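## Budgeting spare finger pads - per hour or per unit?

**drorkier_ops**
Planning the second-half order for two hand-held grippers plus one bench arm. Procurement wants a consumables line by July. I have pads at 15 dollars a pair and nothing for brackets. Is anyone tracking wear by cycle count?

**flark_bench**
We replace at 1,000 cycles regardless of condition. Simple to budget, slightly wasteful.

**tolerance_stack**
Disagree with a fixed interval. Handling rigid acrylic is harder on pads than handling cartons. Inspect the edges and replace on condition. Flarkaldale site cut its pad spend that way.

**flark_bench**
Inspection costs labor. At 15 dollars a pair I would rather throw them out early. What are you quoting for the arm?

**drorkier_ops**
Brullison, 90 day lead time. Türkmen was cheaper but would not hold the price past the quarter. Current task is the clear slotted rack on the white table. Right pad is frayed in layers at its bottom edge: 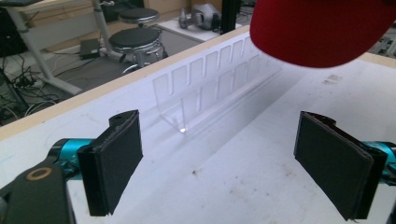

### Replies after the photo

**tolerance_stack**
Layers separating at the edge is my replacement criterion. Order pads now, and put brackets on a separate line - they fail on a different schedule.

**flark_bench**
Would still run it to the interval if the grip face is flat. Edge fray alone has never cost us a part.

**drorkier_ops**
Splitting the lines. I will enter pads by cycle count for the budget and swap on condition in practice. Does Brullison ship brackets without the joint?

**tolerance_stack**
Ours came as an assembly. Ask for the loose part number before you sign.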